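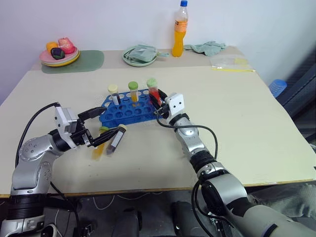

Blue rack and capped tubes on the sample table, plates and placemat at the back.

Sample table and tube rack: bench checklist with comments
Checked by Nerea Bravo, comments by Nerea unless marked. Second reader: Yoga Setiawan.
Round: November

Marks used: OK = fine as found. WATCH = fine today, look again next round. ACT = someone has a job to do, name given.

I do love this round. It's a small table and a small kit, but there is always something on it worth learning, and the new people are getting so good at spotting things that half of my comments were theirs first!

SECTION 1. THE TABLE

1.1 Top clean, no sticky patches or rings
OK. Wiped down at the start of the morning and again before lunch. The pale top is a gift for this job, because a drip of anything coloured shows up straight away. Please keep it bare of cloths and covers.

1.2 Edges sound, no chips or lifting
OK. I ran a gloved hand along the near rim and felt nothing sharp.

1.3 Table steady when leaned on
WATCH. The tiniest rock if you press hard on one corner. Julián has put a pad under the foot and it's much better already. Try it again next time with a full rack on, please.

1.4 Surface clear apart from what's needed for the task
ACT (Ainhoa). The placemat and the stack of pink and yellow plates need a home on a shelf. They're lovely plates and I'm all for using them, only tableware and sample tubes shouldn't share a top, even with a good gap between. Ainhoa has offered the cupboard by the door, which has 60 cm of clear shelf and would take the lot.

SECTION 2. THE RACK

2.1 Rack sits flat, doesn't tip when a tube is lifted from one end
OK. This is the test I always do, and the blue rack passes it beautifully. Lift from the far end, then the near end, then both together. No wobble on any of them.

2.2 Holes free of splits, burrs and old label scraps
OK after cleaning. I found a curl of label paper wedged in one of the holes and it came out with a cotton bud. Worth checking every hole with a torch, which takes no time at all and is oddly satisfying.

2.3 Rack parked well in from the table edge
OK. Keep it in the middle where it is. It doesn't have to be square to the table, a bit of an angle is fine if it makes the reach easier.

2.4 Rack wiped with the right stuff
OK. Mild soap and water, air dried upside down. No solvent wipes on the plastic! Amparo has a rack in her drawer that went cloudy and brittle that way, and she'll happily show it to you.
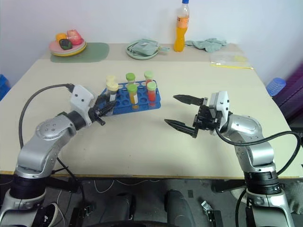 2.5 Room left between tubes
WATCH. There are plenty of free holes, so spread the tubes out. When two stand close together the caps can knock, and it's fiddly to get hold of the rear one without brushing the one in front. A free hole each side is my favourite layout. Yoga prefers a free row as well, and I can't argue with that.

SECTION 3. THE TUBES

3.1 Caps on and fully turned
OK. Quarter-turn check done on every tube. One moved very slightly and was tightened.

3.2 No cracks, chips or clouding at the neck
OK. Hold each tube up to the window and roll it slowly. Hairlines like to hide just below the cap.

3.3 Labels present, flat and readable
ACT (Julián). Label corners are the weak spot. Press each one down with a thumb and replace any that spring back up. There is a new roll of 395 white labels in the top drawer, so please don't be stingy with them. Write first, stick second, and keep the writing clear of the overlap.

3.4 Cap colours match the list on the wall
WATCH. The list is good but the print is small, and the two lighter greens on it are hard to tell apart under the evening lights. Could we have it bigger, with the colour names written out? Yoga has already started on a draft and it looks terrific.

3.5 Tubes carried upright whenever possible
WATCH. A tilt is all right for a moment with a good cap on, for instance while you're clearing the rack. Don't leave a tube lying on its side, and don't stand one by itself on the table top. A lone tube goes over with the lightest nudge. Straight back in a hole, every time.

3.6 One tube out at a time
ACT (everyone). I know it's quicker to do two. Let's get the habit in place first and talk about speed in the new year.

SECTION 4. READY FOR A SPILL

4.1 Absorbent pads within reach
OK. 18 in the packet, unopened spare behind it.

4.2 Gloves in all sizes
ACT (Amparo). Small has run out again. Everything else is well stocked.

4.3 Everyone on the rota has done the spill practice
OK. All done, and what a good session it was! Beetroot juice on a pale table top concentrates the mind. Best time was 22 seconds from drip to pad, by Ainhoa, who would like this recorded.

4.4 Broken-tube bin has a lid and isn't over the line
OK. Emptied this round.

JOBS CARRIED FORWARD
Plates and placemat to the cupboard: Ainhoa
Label corners: Julián
Small gloves: Amparo
Bigger colour list: Yoga
Corner of table, check again with full rack: Nerea

Note from Yoga: agree with all of it. On 2.5, I'll mark a suggested layout on a card and leave it in the drawer with the labels. If anyone finds a better one, write it on the back.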